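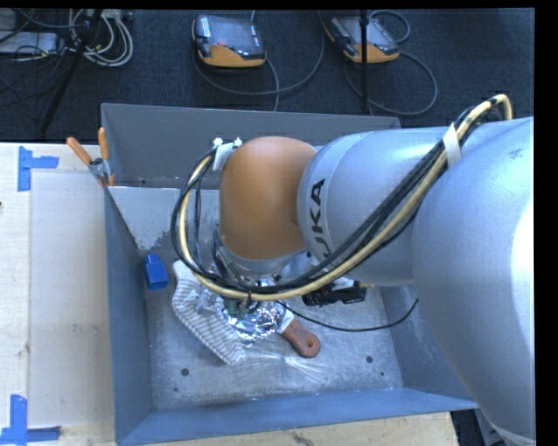 Why not just buy a cable kit and be done with it, one reader of our first draft wanted to know, and did a shared workshop really need an arm that big to pick stuff out of a bin?

Figure 2. The cell at Genton, with the arm over the bin. The cable bundle runs along the outside of the arm and around the orange wrist joint.

Fair questions, both of them, so let me take the second one first. The arm came before the project did. Genton is a members' workshop in Flostholm, and the arm had been sitting in the back room on its base for a long time before I got my safety sign-off and started turning up in the evenings. A smaller arm would have been easier to live with (and much easier to sweep under), but the big one was there and it was free to use. I suspect plenty of home and club builds get their hardware the same way, and I wish more papers would say so.

4.2 Cables and the bin

As for the cable kit, I tried to like the idea. The ones I priced cost more than everything else in the cell put together, and I was changing the tool so often that a tidy closed conduit would have driven me up the wall. So the bundle goes on the outside. You can see in Figure 2 how it comes over in a loop, crosses the silver casing at a slant, dips under the wrist and comes up the other side. White tape holds it together at the upper end, and there's a white bracket or tie up by the wrist. It's ugly! But I can have the whole tool off and back on in under 30 minutes, and that counts for a lot when you only have the room until closing time.

The part I got wrong at first was the slack. I left a generous loop, thinking more slack meant fewer problems, and then the loop found the bin wall every time the wrist turned over. We ran 1,519 pick attempts over the whole study, and 19 of them had to be stopped by hand for a cable catching on something. Nearly all of those came early, while I was still moving the tie points around. I ended up with a simple habit that I'd pass on to anyone building one of these: before any new program, run the wrist slowly through its full range with the bin in place, and keep your eyes on the cable the whole time. I used to watch the tool. Watching the tool tells you very little.

The bin itself is an open one with sloped walls. I like slopes for this kind of work because things slide back down toward the floor and the arm gets another go at them. The floor is bare metal, scratched and scuffed, and I've left it that way on purpose. We tried a rubber mat for a while and the picks got better, but they got better in a way I couldn't compare with anything, so out it went. A spring clamp with orange handles is on one corner of the rim. If I were starting over I'd make a proper bracket, and I keep saying that.

What goes in the bin matters more than the bin. The load in Figure 2 is a pretty typical awkward one: a solid blue block, a crumpled striped cloth, something silver and crinkly like foil lying partly on the cloth, and a hand tool with only its handle end sticking out. The block is the easy customer. Cloth and foil are where our depth readings went to pieces, the foil especially, because it throws bright spots everywhere and the software reads them as holes. Flekton, our logging and planning code, has a filter for this now, and Section 5 goes into it (at too much length, I'm told). A handle poking out from under something else is a different headache, as the planner sees a nice graspable shape and has no idea what's riding on top of it.

The tool mount uses a Baidoo adapter plate, which we drilled again after the first pattern turned out slightly off. I mention it only because the offset in our calibration tables looks odd otherwise. If you're copying the build, measure your own plate and ignore our number.

One last thing on the layout. The two handheld controllers live on the carpet behind the bin, and the table with the blue tape marks sits right alongside. We re-measure from the tape at the start of each session, before power goes to the arm. Twice in September the bin had been nudged between sessions, and both times the tape check caught it. Those sessions are included in the totals, with the corrected bin position entered in the log by hand.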